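September 2025, Trocknung / Bruch, Fortsetzung

Haarrisse wieder da. Charge aus dem Zaltier-Trockner gestern Abend ok, heute früh feine weiße Linien quer zum Strang, gegen die Lampe gut zu sehen. Also gleiches Muster wie im Januar: beim Rausnehmen glatt, über Nacht Risse. Spannung sitzt im Strang, außen trocken und hart, innen noch feucht, der Kern zieht nach.

Rezept unverändert: Grieß von Stavberg, 700 g auf die übliche Wassermenge, Mischer, Vakuum an, Drulley-Matrize (Bronze). Teig war eher krümelig, vielleicht Grieß zu grob gelagert?? Quatsch, zu trocken gelagert. Sack war offen. Feuchte vom Grieß nachmessen, bevor ich weiter am Trockner schraube.

Durchmesser: am Anfang vom Strang dicker als am Ende, Druck fällt ab, wenn der Zylinder leer läuft. Reststück künftig weg, nicht mit in die Biegeproben. Hat die Streuung im Januar ziemlich sicher aufgeblasen.
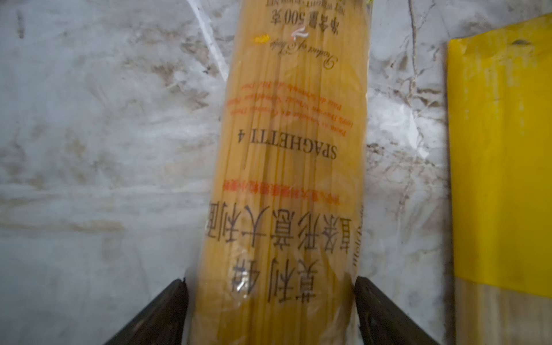 *»Spaghetti 4«, Klarsichtbeutel.*

Dreipunktbiegung auf der Wainwright. Stützweite 129 mm, schmaler Stempel, langsamste Stufe. Konditioniert 18 Stunden im Klimaschrank, Tür zu, nicht ständig reinschauen (gilt auch für mich).

- eigene, langsam getrocknet: bricht spät, biegt sich vorher schön durch
- eigene, schnell getrocknet: bricht früh, oft an vorhandenem Riss, Kurve zackig
- gekaufte Ware als Vergleich: Kurven liegen fast aufeinander, neidisch

Pro Gruppe 8 Stränge, das ist für eine Aussage über die Streuung zu wenig. Für den Mittelwert reicht es erst mal. Drei Stücke, in denn übliche Splitter, sind durch die Gegend geflogen. Schutzbrille!! Dritte Stelle fehlt immer unterm Schrank, also lieber Tuch drüberlegen.

Zum Splittern: bekannter Effekt, wer einen trockenen Spaghetto an beiden Enden biegt, kriegt selten zwei Teile. Erster Bruch irgendwo nahe der stärksten Krümmung, dann läuft eine Biegewelle zurück und macht lokal die Krümmung größer statt kleiner, nächster Bruch. Für uns heißt das: nur erster Bruch zählt, Abschaltschwelle an der Maschine empfindlicher stellen. Sonst misst man den Rest mit.
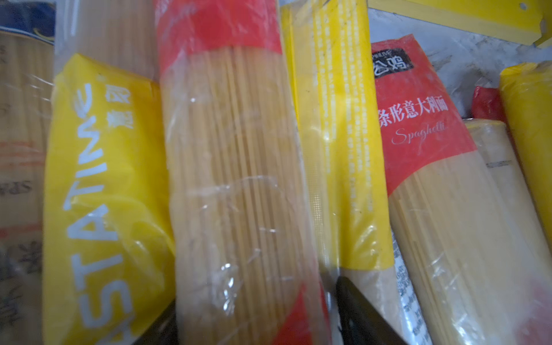
Am Rand mit Bleistift, andere Handschrift: Bitte auch Kochverlust mitnehmen, Bruchkraft allein sagt über die Risse zu wenig. Rissige Stränge geben mehr Stärke ins Wasser ab und zerfallen dann beim Umrühren. Und vorher mal im Polarisationsfilter ansehen, da kommen die Spannungen früher raus als die Risse.

Stimmt, Kochverlust kommt dazu. Kochwasser auffangen, eindampfen, wiegen. Topf immer derselbe, Deckel ab, Salz weglassen, sonst wiegen wir das Salz. Polfilter liegt in der Optikschublade, falls ihn keiner verliehen hat.

Offene Frage Trockner: Zaltier regelt nur die Temperatur sauber, Feuchte schwankt, sobald der Abluftschieber halb offen steht. Hygrometer oben und unten zeigen deutlich verschieden. Stränge unten auf dem Stab also viel langsamer trocken als oben. Erklärt evtl, warum die Risse fast immer in der oberen Hälfte sitzen. Dafür Proben oben/unten ab sofort getrennt beschriften.

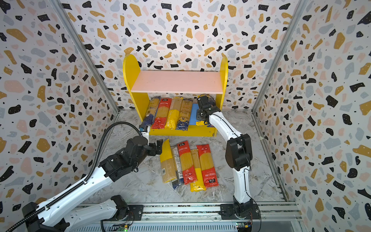
*Regal, unteres Fach: Spaghettipackungen.*

Plan Trockenprogramm neu:

1. Vortrocknen kurz, nur bis Oberfläche nicht mehr klebt
2. Pause mit hoher Feuchte, Schieber zu, damit Wasser von innen nachkommt
3. Haupttrocknung wie bisher, aber Feuchte langsamer runter
4. Abkühlen IM Schrank, Tür erst auf, wenn innen Raumtemperatur

Punkt 4 hab ich gestern verschlampt, Tür war sofort offen und das Fenster gekippt. Kann schon die halbe Erklärung sein. Wiederholung mit gleicher Charge geht nicht mehr, Teig ist weg.

Matrize nach dem Lauf in warmes Wasser, kein Metallschaber. Letztes Mal eingetrocknet, Reinigung hat ewig gedauert. 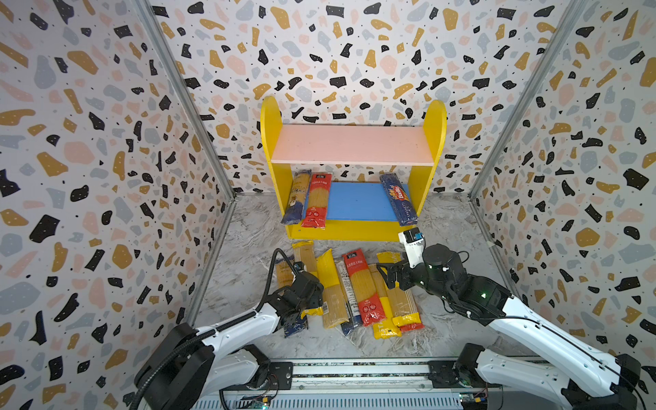

*Eintrag: Emil Moser*

Nachtrag abends. Polfilter gefunden. Schnell getrocknete Stränge zeigen bunte Säume am Rand, langsam getrocknete kaum was. Nur mit Auge, kein Foto, keine Skala. Als Schnelltest vor der Biegeprobe trotzdem brauchbar, geht in Sekunden.

Grießfeuchte: Waage zeigt Mist an, driftet. Neu kalibireren, dann nochmal. Bis dahin Sack umfüllen in Eimer mit Deckel und Öffnungsdatum drauf.

Morgen: Programm neu einspielen, eine Charge, oben/unten trennen, Tür zu lassen.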